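# Lire un classement d'outils « low-code » sans se faire avoir

Par Noeline Quinlan, 21 mai 2019 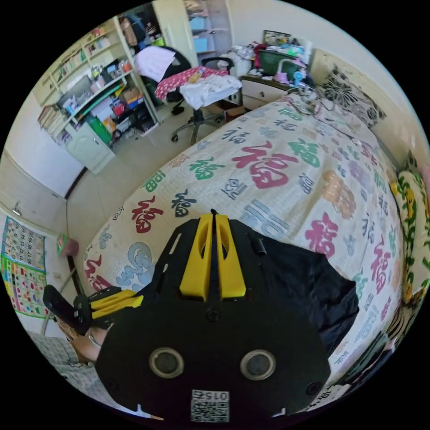 *La pince noire à doigts jaunes, tenue au-dessus d'un lit.*

Chaque printemps, les éditeurs de plateformes de développement rapide envoient le même courriel : ils sont « leaders ». Tous. J'en ai gardé 7 dans un dossier, reçus entre avril et maintenant, et sur les 7 il n'y a pas un seul « suiveur ». Si vous devez choisir un outil pour votre service, il va falloir ouvrir ces classements et les démonter un peu. Comptez une demi-journée la première fois, moins ensuite.

Je prends comme fil conducteur le choix que nous avons fait chez Trernach, où il fallait remplacer une base de suivi des commandes bricolée par trois personnes successives. Les finalistes étaient Mahuika et Sirari. Flerkwood, troisième sur le papier, était sorti assez vite pour une histoire de licence que je raconte plus bas.

## 1. Retrouver la source du classement

Le communiqué ne suffit pas. Cherchez le rapport complet, celui qui contient la méthode, et notez :

- la période couverte par les avis ;
- le nombre d'avis par produit ;
- la définition exacte de la catégorie ;
- qui a payé pour avoir le droit de diffuser le rapport.

Le dernier point est souvent écrit en tout petit à la fin du PDF. Un éditeur qui achète un droit de rediffusion n'a pas forcément acheté sa place, je ne dis pas ça. Mais vous ne recevrez jamais le rapport où il est neuvième.

## 2. Regarder la catégorie avant la note

« Développement rapide d'applications » peut désigner un générateur de formulaires, une base de données avec interface, un moteur de processus ou un environnement complet pour développeurs. Dans le rapport que nous avions sous la main, Mahuika et Sirari étaient notés côte à côte alors que le premier suppose qu'on écrive des scripts et que le second l'interdit presque. Comparer leurs moyennes n'a pas grand sens.

Prenez une feuille et écrivez en une phrase ce que l'application devra faire. La nôtre : « Enregistrer une commande, la faire valider, imprimer un bon, retrouver le tout deux ans après. » Rayez ensuite de la catégorie tous les produits dont la documentation ne montre pas comment on fait ça. Il nous en est resté trois sur une bonne vingtaine.

## 3. Compter les avis, puis les lire

Mahuika affichait 1 376 avis, Sirari 300. Le commercial de Mahuika nous a présenté cet écart comme une preuve. C'est surtout la preuve que Mahuika sollicite ses clients, parfois contre un bon d'achat (la mention figure à côté de l'avis quand la plateforme est sérieuse, cherchez-la).

Ma façon de faire :

1. Filtrer sur les douze derniers mois.
2. Filtrer sur la taille d'entreprise la plus proche de la vôtre.
3. Trier par note croissante et lire les mauvais avis en premier.
4. Lire ensuite les avis à trois ou quatre étoiles, qui sont les plus bavards.
5. Laisser les cinq étoiles pour la fin, ou pour jamais.

Une fois les filtres appliqués, les deux produits se retrouvaient avec des effectifs assez maigres, et l'écart de note entre eux tenait à quelques personnes. Jerome Lumanlan, qui fait nos tableaux de bord, a refusé de mettre ça dans un graphique. Il avait raison.

## 4. Se méfier du « recommanderait »

Le pourcentage d'utilisateurs prêts à recommander un produit est calculé sur ceux qui ont répondu, donc sur ceux qui l'utilisent encore. Les gens partis ailleurs ne remplissent pas le questionnaire. Pour corriger un peu le tir, allez lire les forums d'entraide et cherchez les mots « migration », « export », « quitter ». Pour Flerkwood, j'y ai trouvé la fameuse histoire de licence : les comptes en lecture seule étaient facturés comme les autres depuis la dernière version. Rien de tout ça dans le rapport, où Flerkwood avait une très bonne note de satisfaction.

## 5. Monter un essai qui ressemble à votre travail

Les démonstrations d'éditeurs utilisent toujours une liste de contacts avec douze lignes propres. Refusez-la. Préparez un extrait de vos vraies données, anonymisé si besoin, avec ses doublons et ses dates saisies n'importe comment. Le nôtre faisait 735 lignes.

Donnez ensuite à chaque outil la même série de tâches :

| Tâche | Ce qu'on note |
|---|---|
| Importer le fichier | erreurs signalées, erreurs avalées en silence |
| Créer l'écran de saisie | temps passé, recours à la doc |
| Ajouter une validation à deux niveaux | possible sans script ou non |
| Modifier un champ après coup | ce qui casse ailleurs |
| Tout exporter | format, pièces jointes comprises ou non |

La colonne de droite doit être remplie par quelqu'un qui n'a pas assisté à la démonstration commerciale. Chez nous c'était Lejla Zupan, des achats. Elle a mis une matinée par outil et ses notes m'ont plus servi que tout le reste.

L'import est le test que je ne sauterais sous aucun prétexte. Sirari a refusé le fichier en bloc avec une liste d'erreurs illisible. Mahuika l'a accepté sans broncher et a transformé une partie des dates en cases vides. À choisir, je préfère le refus.

## 6. Tester la sortie avant l'entrée

Demandez par écrit à chaque éditeur :

- sous quel format récupère-t-on les données ?
- récupère-t-on aussi les écrans, les règles, les scripts ? (Presque toujours non.)
- combien de temps les données restent-elles accessibles après la résiliation ?
- que devient le prix si on double le nombre de comptes ?

Une réponse du genre « nos clients ne nous quittent pas » compte comme une absence de réponse. On me l'a faite deux fois.

## 7. Remettre le classement à sa place

À ce stade seulement, rouvrez le rapport. Il sert à repérer un produit que vous auriez oublié et à vérifier qu'un éditeur ne s'effondre pas d'une édition à l'autre. Pour le reste, votre tableau d'essai vaut mieux.

Nous avons pris Sirari, avec un contrat d'un an et sans enthousiasme excessif. L'éditeur vient d'ailleurs de m'écrire qu'il est leader.

### Commentaires

**Ewan Nepia** : Pour le point 3, attention, certaines plateformes comptent un avis mis à jour comme un avis récent. Regardez la date de première publication quand elle est affichée.

**Noeline Quinlan** : Bien vu, je ne l'avais pas vérifié. Ça fait encore baisser le total.

**Bevan Sutcliffe** : Vous auriez le modèle de tableau avec les temps passés ? On doit faire le même exercice cet été et la direction a déjà son favori, évidemment.

**Noeline Quinlan** : Reprenez celui de l'étape 5 et ajoutez une colonne par testeur. Faites-le remplir avant la réunion avec la direction.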